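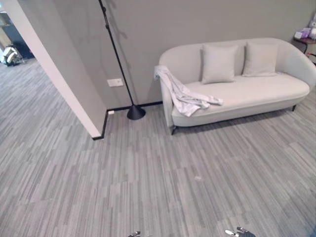 Cover fabric, wash shrinkage, second round (January)

Continued from the Skimcombe entry. I cut 9 new swatches from the Rekaswood roll, all from the same end, and left out the selvage this time. In the first round I had included it by mistake, and the edges pulled the middle out of shape, so please do not use those numbers.

Each swatch is marked with a square in cotton thread. The pen marks from last time disappeared in the wash. Three swatches got a cool wash, three a warm wash, and three stayed dry as reference.

Measured after drying flat overnight:
- cool wash: almost no change in the weft, a small change in the warp
- warm wash: clear change in the warp, and the surface became a little hairy
- reference: no change, as it should be

The warm swatches also feel stiffer in the hand. I do not know yet if this is the fiber or the finish. The Plerero finish is sold as washable but the sheet gives no temperature. I wrote to them and wait for the answer.

Seam test: I sewed 6 seams with the Tseng thread, long stitch, and 6 with a shorter stitch. The short stitch puckers after washing, on both fabrics. The long one stays flat but opens slightly when I pull by hand. Maybe a middle length is the solution. I must also try a new needle, the present one has made small holes near the corners.

Meter reading on the washing machine before start: 2150. I forgot to write it at the end.

To do:
- repeat the warm wash with swatches from the other end of the roll
- overcast the edges before washing
- order zippers, the 10 in the drawer are the metal ones and too heavy
- return the good scissors to the cutting table (me)

4:40 pm, dryer room locked, the last three swatches stay on the rack until morning.

6 comments
Share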